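Against the Nice Simulator

Gianni Benedetti keeps a folder of planner runs that ended well, and it is a very large folder. I know this because I asked him for the other one, the folder of runs that ended badly, and he told me the logs get cleared every time the stack restarts. Nobody had set it up that way on purpose. Somebody wanted disk space.

I have been writing motion planning code for 16 years, and my complaint for most of them has been the same. We are very good at building tools that show us our software working. The viewer at Kidton draws the planned path in a soothing green. If the planner fails, it draws nothing and prints a number, and you go look the number up in a header file last touched by a person who now sells boats.

Last June, Yi-chun Fang ran our grasp planner through 60 starts, all in simulation, moving the objects a little each time. It returned a valid plan on 53 of them. The number went on a slide and everyone went to lunch happy. Yi-chun stayed behind with the seven that didn't, and found that five had the same cause: the collision checker was padding the tabletop by more than the height of the thing it was supposed to pick up. As far as the planner was concerned, the object was buried. It had been asked to dig.

A person would have said so. "I can't, it's inside the table." Our software said "no solution found" and took its full time budget to say it, which I suppose is how large organizations do it too.

I'm told the answer to all this is learning. Throw out the planner, train a policy, stop worrying about padding. I like the learned stuff more than people my age are supposed to. But a policy doesn't even print the number. It moves the arm somewhere, with great confidence, and leaves you to guess what it had in mind. If we couldn't be bothered to write decent error messages for code we wrote ourselves, I don't see us doing better for code nobody wrote.

The other thing I'm told is that the simulator will catch it. Well, the simulator caught it for Yi-chun, who went looking.

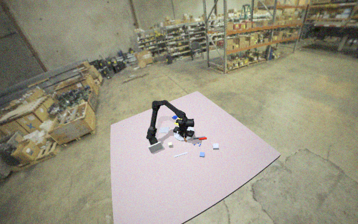

For everybody else it was a place to get a number for the slide. We spend a fortune on how these worlds look. The lighting gets better every release, the shadows go soft, and the contact settings are still whatever they were when the project was a weekend demo. I have sat in reviews where the concrete got more discussion than the friction.

So my request is a dull one. Keep the failures. Save the whole state when a plan doesn't come back: the joint angles, the object poses, the padding, the seed. Make the viewer draw the pair of shapes it thinks are touching, in the ugliest color you have. Gianni did a version of this in two afternoons, and it's the only tool we own that people open without being told to.

Kidton has since asked whether the ugly color could be changed for customer visits. I've asked for the request in writing, so I can save it.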